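FAQ Störungen: Handgelenk-Tracking

Warum bricht die Aufzeichnung mit Fehler 31 ab?
Die Marker am Handgelenk waren länger als 500 ms nicht lesbar – meist durch Verdeckung beim beidhändigen Greifen.
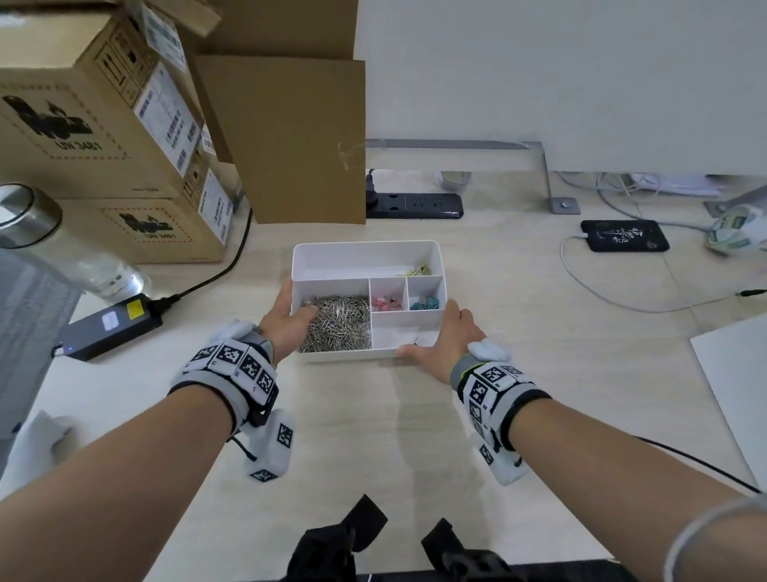

Okent meldet dazu, bei ihnen sei der Fehler erst nach dem Nachziehen der Gurte verschwunden.

Was ist zu tun?
Aufnahme stoppen, Gurtsitz und Kabel prüfen, neu kalibrieren. Tritt der Fehler 2-mal in Folge auf, Protokoll an Pladar senden.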